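Cledetti Hook Task Kit – method and equipment page

Last updated Mon 17 May. Queries to Etornam Wumbei, bench side, or Nhung Phan for the data.

What you get

The Cledetti kit is what we use for the pick-and-hang work in the Meden study. One arm, one printed gripper with its fingers, a wrist camera, a head camera, handheld controller for the operator. Plus the task sheet and the scoring sheet. No table, no rack, use your own. We did.

The idea behind the method is simple enough. Small light things, cluttered surface, and a hook to get them onto at the other end. Most of our earlier trials used blocks on a clear top and the scores told us very little. So now the table stays messy. Printed parts, tape, glasses, whatever is on it that morning, and the target is somewhere in among it.
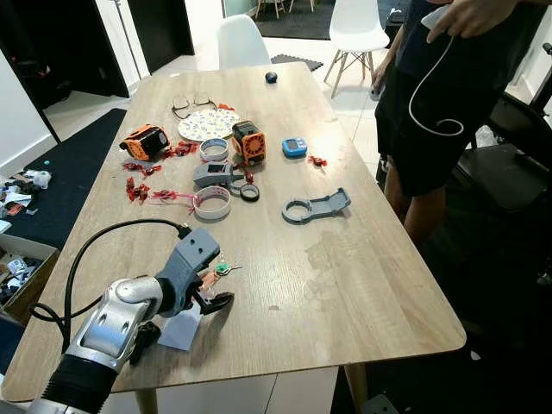

Gripper with a small green and orange item, held over the table. Operator at right with handheld controller.

Fingers are angular and black, body is grey, printed in-house. Cable comes off the side of the arm and into the top of the gripper. Leave slack in it. Mohammed-Awal Quartey ran a set with the loop taped down tight and the wrist kept stopping short, took us most of an afternoon to find out why.

Method in short

Operator stands beside the table, not behind the arm. One demonstration is one pick and one hang, then back to start. 16 demonstrations per item, 4 items per session, 3 sessions. After throwing out the bad ones we kept 182. Reasons for throwing out are in the log – mostly dropped items and a few where the recording started late.

Light is left alone between runs in a set. Changing it halfway gave us two sets of data pretending to be one, and Esi Lamptey had to split them by hand.

The hang is the hard part. Picking is fine, the policy learns that quickly. Getting a strap over a hook is another matter: the fingers hide a good part of the rack from the wrist camera just when it matters, and the hooks further along bunch up when you come in from the side.
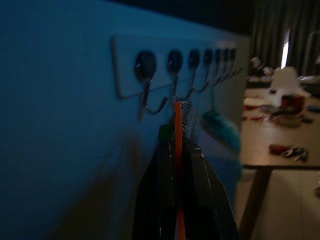 So we score the approach and the release seperately. A run can get full marks for approach and nothing for release, and plenty do. The older Hidesley scoring gave one mark for the whole run and you couldn't tell a near miss from a hopeless one. Obed Arthur's view is that the approach score is the one to watch in the first session and the release score after that. I'd go along with that.

Wrist view only did worse than wrist and head together. No surprise, but the gap was mainly on release, and we had expected it on picking. Have not tried a second wrist camera. Ankrah mount would take one, if anybody wants to.

Setting up

Arm within reach of both table and rack. Check before you fix anything down.
Head camera high enough to get the whole tabletop and the operator's hand.
Controller cable clear of the table edge.
Take a reference view from the head camera before each set, keep it with teh log.

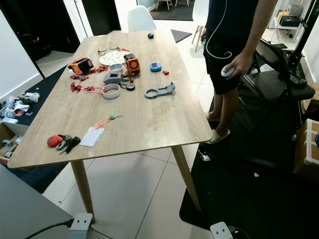
Spares and ordering

Fingers wear at the tips, order them in pairs. Gripper body is the same one as in October, old fingers still fit. Cable sold on its own. Print files come with the kit, and you can make your own spares if you have a printer that behaves.

Lead time depends on what's on the printer. Ask Etornam first.

Known problems

Clear plastic bags. Shiny, crinkled, the cameras don't like them.
Gripper cable catching on the bracket when reaching far left.
Scoring sheet still says Hidesley at the top of page two, ignore it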